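Packing small sweets into paper carriers, a short thread. Dry subject, dry notes.

1/ Background: we make up gift bags for the Brekstead open day. 28 this year, 31 last year. Each gets a few bags of sweets. August 25, 2019 is the cut-off for filling, so I have been looking at how a paper carrier behaves.

2/ A paper carrier stands up by its base fold and very little else. Crease the base flat before anything goes in. Put the first bag of sweets in flat, at the bottom, then build up. Loading from the side of the mouth tips it.

3/ Fox's, green and yellow bag, next to the white carrier: 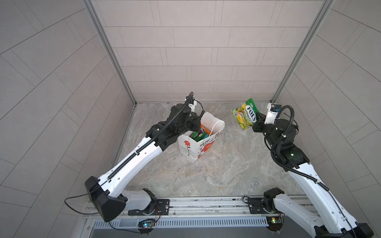

Idrisa Rashidi: We gave up on white ones at Gandmont, every thumbprint shows. Brown kraft, same size, and the handles held better too. Do you fold the top over or leave it open?

4/ Open. Folding the top creases the handles on ours. Agree on thumbprints, but the white stock was already bought (order 2434, Steltetti) and it will be used.

5/ Floor or table? I prefer the floor. Hard tile is flat enough for the base fold to sit properly, and nothing rolls off. The drawback is pattern: on marbled tile a clear wrapper vanishes. Sweep first, then look again from a low angle.

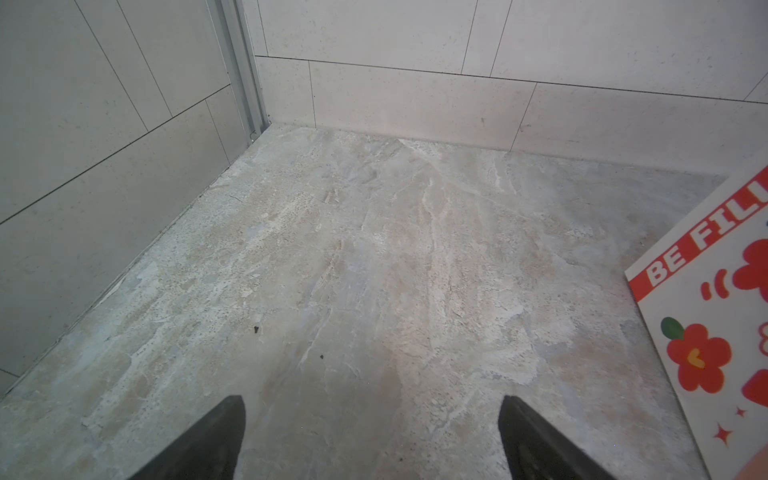

Marbled floor, tiled corner.

6/ On sealed sweet bags: the crimped ends are stiff and the middle is not. Hold by the crimp and the contents drop to the far end, so the bag goes in like a plumb weight. Hold by the middle and it folds. For a narrow carrier I use the crimp.

7/ Mixing flavours. One green, one orange per carrier is the Gbeho method - they did it for their summer fair and the swapping at the gate stopped. Lay the pair out together before packing. If a colour is short you find out on the floor, with the carriers still empty.
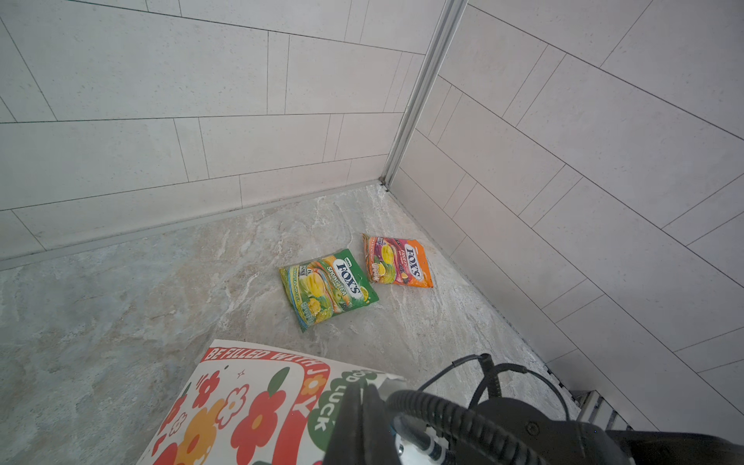
Spring Tea, green; Fruits, orange and pink. Both Fox's.

8/ Still open: whether 2 bags are enough to keep a carrier upright in a draught. I suspect a square of card in the base would do more than a third bag. Will test by the side door and post the result under this one.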